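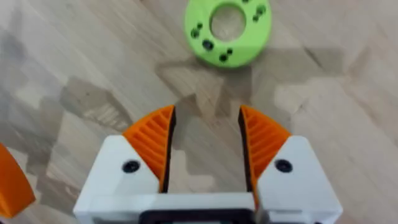
What should you use to get the scuffs off a floor after a night of dance practice at home?

A dry microfiber cloth first, then a clean tennis ball rubbed over whatever is left. Most of the black marks come from rubber soles and lift without any liquid at all.

I say this as someone who has watched 19 seasons of ballroom television and tried far too many of the "pro dancer" floor tricks that go around every October. The baking soda paste? Leaves a haze. Baby powder for a smoother glide? Please don't. You'll get your glide, and then you'll meet the coffee table.

Roll-out practice floors are the other thing I can't get excited about. The Livwood one costs $225 and covers a space the size of a bath mat once you take off the edges. If your floor is sealed and level, you already own a practice floor. Put felt pads on the furniture legs, push everything to the wall and save the money.

Shoes matter more. Suede soles go flat and shiny after a few sessions, so brush them with a wire brush, one direction only, and never wear them into the kitchen. One drop of dishwater and they grab like glue. My old teacher, Genji Fukuda, kept a pair of cut-up socks by the door to pull over street sneakers, and I've yet to find anything in a store that works better — including the ones with the celebrity's face on the box.

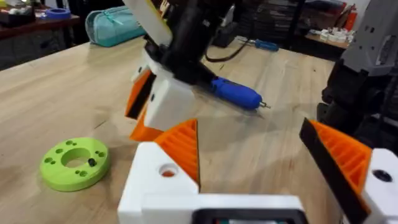
Light wood tabletop, pale grain.

Costume tips are just as shaky. Hairspray on static cling does work, for maybe one song. Loose sequins need thread, whatever the glue people tell you. A Hirano fan page I read on Monday swore by clear nail polish, and 978 people had liked it. I tried it on a practice skirt and lost a whole row by the second cha-cha.

Sew them back on with doubled thread and knot it every few inches.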